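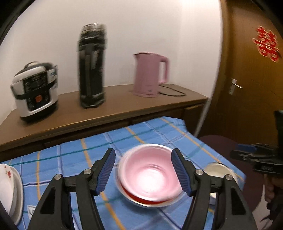

How often does an iron filter need to backwash? Every third night is enough for this well at our present rate of use, and more often when the pump has been run hard for the garden.

August 29, 2018

Reset the timer on the Rustex this morning to match the above. It had been set to every night by whoever installed it, and the bed doesn't need that. The drain line discharges to the gravel at the back of the lot, and the gravel there has been orange since spring.

Pump pressure first. The gauge at the tank has been reading low when the pump cuts in and slow to climb after. Shut off the breaker, opened the drain cock, and let the tank go down until the gauge sat on its peg. Checked the air charge at the valve on top with the tire gauge. It was 8 psi under what the label calls for, so the pump has been short cycling for some time, probably all summer. Brought it up with the compressor. No water came out at the valve, so the bladder is taken to be sound. Closed the cock, put the breaker back on, and ran the laundry sink until the pump started. Run time is noticeably longer now, with a longer rest between starts.

The pressure switch is the old Setoser. Contacts were pitted but not burned. Dressed them with the fine file, blew out the dust, and put the cover back on. The small tube between the switch and the tee was nearly closed with scale. I pulled it and cleared it with a length of wire, which accounts for the slow response better than the contacts do. A new tube is cheap and I will get one the next time I am at Amoah Supply. They also carry the switch, and I may as well have one on the shelf before November, when the pump house gets cold and any job out there takes twice as long.

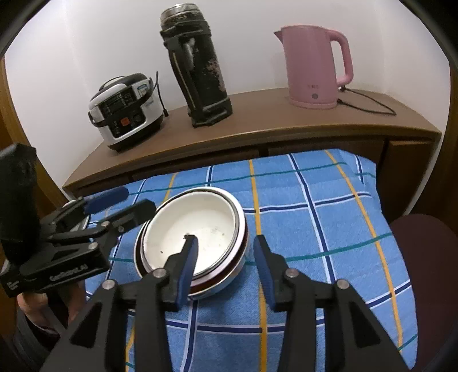 After the tank I took samples. One was drawn ahead of the filter and one at the kitchen tap, both after letting the line run. The strip kit gave 3 parts per million of iron on the raw side. The tap side showed a faint tint at the very bottom of the color chart, which I have written down as a trace. The strips are hard to read under the pump house bulb and I read them again in daylight with the same result. Hardness is unchanged from the last entry. The county lab sheet will settle the question if the bottles get mailed. They have been sitting by the door for 2 weeks.

A filter bed that lets a trace through is usually either fouled or losing flow up the middle. Ran a manual backwash and watched the discharge. It came dark brown, went to the color of weak tea, and cleared before the cycle ended. That argues for a bed that is only dirty. Flow at the drain was steady. If it drops off by the next check I will suspect the flow control washer, which is a rubber part and swells.

The head gasket on the filter valve weeps a little when the cycle changes over. Put a rag under it and marked the edge of the damp spot on the concrete with a pencil, to have something to compare against.

Also changed the sediment cartridge ahead of the filter. The old one was heavier on the side facing the inlet and had a layer of fine gray silt under the brown. The silt is new. It could be from the well being drawn down in the dry weather, and the neighbors on the Deven side of the road have reported the same. I will hold off watering the lower beds until there is rain and see if the next cartridge comes out cleaner. If it doesn't, the pump may be hanging too low and that is not a job I can do alone. 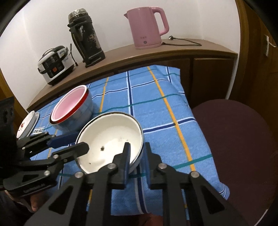
White enamel bowl, blue plaid cloth.

Stains in the house: the toilet tank is worst, then the tub below the spout. Citric acid took most of it off the tub after about 2 hours under wet paper towels. The grout didn't respond. Bleach is to be kept away from these stains, as it sets the iron and makes them darker. I did that once in the upstairs sink and the mark is still there.

To get: tube for the switch, spare switch, cartridges, strips (the bottle is past its date), O-ring for the cartridge housing, silicone grease. Mail the lab bottles, or draw fresh ones if they have sat too long. Read the gauge again tomorrow before anybody showers.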